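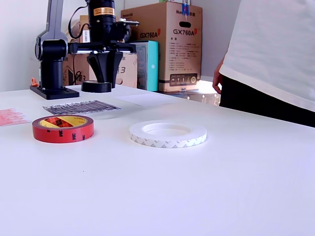 Bras à pince au-dessus d'un rouleau noir, avec un rouleau rouge 3M et un rouleau blanc de double face sur la même table.

Brolel - rangement de rouleaux adhésifs au poste de préparation

Version du 2022-04-27
Responsable des données : Ebere Uzor
Suivi côté atelier : Oluwatosin Bako
Site : Skumari, atelier de Wurnville

Résumé

Brolel rassemble 1269 épisodes de manipulation enregistrés au poste de préparation de Skumari. Un bras équipé d'une pince prend un rouleau de ruban adhésif sur une table blanche et le dépose sur un repère de couleur. Le jeu comprend aussi les notes de poste rédigées par les préparateurs pendant la période d'essai. Ces notes portent sur le travail lui-même : attentes, reprises à la main, changements d'organisation.

Contexte

L'atelier distribue environ 3000 rouleaux par mois aux lignes d'emballage. Avant l'essai, le tri se faisait entièrement à la main, en début de poste, par deux personnes debout. La consigne donnée au projet était de confier au bras les références courantes et de garder les préparateurs sur les commandes incomplètes, les retours et les contrôles de lot. Aucun poste n'a été supprimé pendant la période couverte. Les horaires, eux, ont changé : le tri est maintenant étalé sur la journée, et la prise de poste du matin a été retardée d'un quart d'heure.

Contenu

episodes/ : trajectoires du bras, état de la pince, vidéo
notes/ : 156 notes de poste, en texte brut, anonymisées
reprises.csv : interventions humaines, avec motif et durée
disposition.csv : objets posés sur la table au début de chaque épisode

La disposition de la table varie d'une série à l'autre. Certaines séries comportent des carrés de papier colorés au feutre, d'autres non. Les objets à l'arrière-plan n'ont pas été retirés.

Présence humaine

Une personne reste à proximité du bras pendant tout enregistrement. Elle prépare la table, surveille le mouvement et arrête la séquence si nécessaire. Les épisodes où quelqu'un touche le bras ou un rouleau sont conservés et marqués reprise=1. Pour un apprentissage sans intervention, il faut les filtrer. 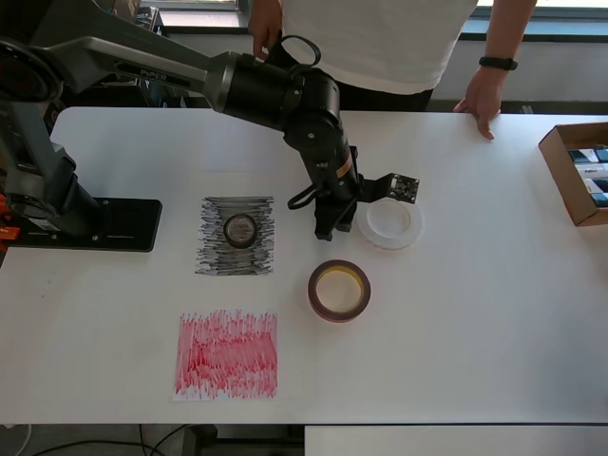 Main gauche tendue vers une articulation du bras PiPER, trois rouleaux sur la table ; l'un d'eux est posé sur le carré de papier noirci au feutre.

Ce que disent les notes de poste

Les premières semaines, le motif le plus souvent cité est l'attente. Le bras est plus lent qu'une personne entraînée, et plusieurs préparateurs finissaient le tri à sa place. La règle a été modifiée en cours d'essai : on n'intervient plus que sur arrêt ou sur chute d'un rouleau. Le nombre de reprises a baissé, mais deux notes signalent que rester debout à regarder fatigue davantage que trier. Un tabouret haut a été ajouté au poste.

Les notes mentionnent aussi une tâche nouvelle, la remise en place de la table entre deux séries. Elle n'était prévue dans aucune fiche de poste. Elle est maintenant comptée dans le temps de travail, à la demande d'Oluwatosin Bako, et confiée par roulement - y compris aux intérimaires, après une demi-journée de formation.

Limites

- Un seul atelier, une seule table, un éclairage qui change avec l'heure.
- Les rouleaux translucides sont peu représentés.
- Les durées de reprise sont saisies à la main et arrondies à la minute.
- Les notes viennent des volontaires ; l'équipe du soir en a écrit très peu.

Usages

Le jeu convient à l'apprentissage de la prise et de la dépose, ainsi qu'à l'étude des interventions humaines. Il ne doit pas servir à évaluer les personnes ni à comparer les cadences individuelles. Cette clause figure dans l'accord signé avec les préparateurs et s'applique aussi aux jeux dérivés.

Suite prévue

Une deuxième série est prévue en novembre, avec les bacs Okonkwo à la place des repères en papier. L'objectif est de 2000 épisodes. Les préparateurs du soir seront associés au choix des références avant le début des enregistrements.

Les erreurs d'étiquetage et les demandes de retrait sont à adresser à Ebere Uzor, en indiquant le numéro de l'épisode ou de la note.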